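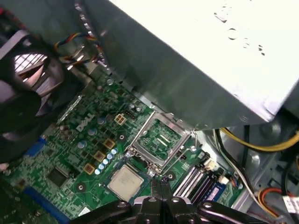
Photo: Luminița Gavrilă

Workshop tips: before you pay for a gripper to do fiddly jobs

Every few months a reader writes in to ask whether a small robot arm is worth having on the home bench, and whether the wrist camera is worth the extra. My answer is usually no. I've now spent a good part of July with two of them and an old Dell desktop, and my answer has moved a little, mostly toward "depends how stubborn you are."

The two grippers were the Husar, a plain two-finger parallel type, and the Milla, which costs more and has softer tips. Both bolt onto the same arm. The arm came from Skorkermont on loan and has gone back. The controller was my own Prinivgate box, bought used for 700 dollars, and I'd like some of that back too.

Pick a job you can already do by hand

The Skorkermont brochure shows an arm icing a cake. Ignore it. Choose something you've done often enough to know when it's going wrong. I chose a processor swap, with the socket open and its metal frame tipped back, the chip set down on the board beside it. By hand it's a minute's work. With the arm it was an afternoon, and that was one of the better afternoons.

Use a machine you can afford to ruin. A modern socket has fine contacts that don't forgive a bump, and a gripper has no idea it's bumping anything unless you've paid for force sensing. Neither of mine had it. Unplug the computer first, and keep the controller's power switch where your free hand can reach it.

Leave the case as it is

Plenty of advice says to strip everything out so the arm has a clear run. I did it that way first and the results flattered both grippers. Then I put it all back: fan, wiring, memory, the big metal box overhanging the board. That's what a real repair looks like, and the Husar's tidy record fell apart. Loose cables are the worst of it. Tie back what you can with twist ties from the bread bag, then test with whatever is left.

Look through the wrist camera before you buy it

The seller will tell you the camera shows you what the gripper sees. It does, and what the gripper sees includes a lot of gripper. The black fingers and the joints behind them take up much of the bottom of the view, which is the part you care about most once you're close. The rest is fine. I could pick out the open socket, the chip next to it and even the lettering on the board.

Two cheap things helped:

Move your lamp. Bare sheet metal throws light straight back, and a bright patch on the case will drag the exposure off the dark parts. A sheet of baking paper taped over the lamp softened it nicely. Use an LED bulb, please, and not anything that runs hot.

Add a second camera from the side. An old phone on a stack of books told me more about finger height than the wrist camera ever did.

Fingers: soft isn't always kinder

I expected to recommend the Milla for its tips. They grip a jam jar lid beautifully. On a thin, flat part with a metal top they squash and let it tilt, and a tilted chip is exactly what you don't want over a socket. The Husar's hard fingers held it level or dropped it, with not much in between – I came to prefer that. A strip of bicycle inner tube glued to each finger made it better again, and the tube was free.

Check the parts drawer before you order fingers from the maker. Mine wanted 12 dollars each plus shipping from overseas.

What the numbers are worth

Skorkermont's leaflet claims 1,036 grips without a fault. Ask what was being gripped. I'd bet on foam blocks. Run your own test, on your own part, with the lighting you'll really have in your garage in the evening. I reset everything by hand after each try and wrote down the misses as well as the catches, in pencil, on the back of the leaflet.

If you do only one test, make it this: put the part down slightly crooked, 5 degrees or so, and see what the arm makes of it. Mine closed on thin air more often than I'd like to print.

For now the processor swaps in this house are done with fingers. The Husar is staying on the bench to hold things while I solder, and it's a decent clamp – a pricey one, but the colour matches the vise.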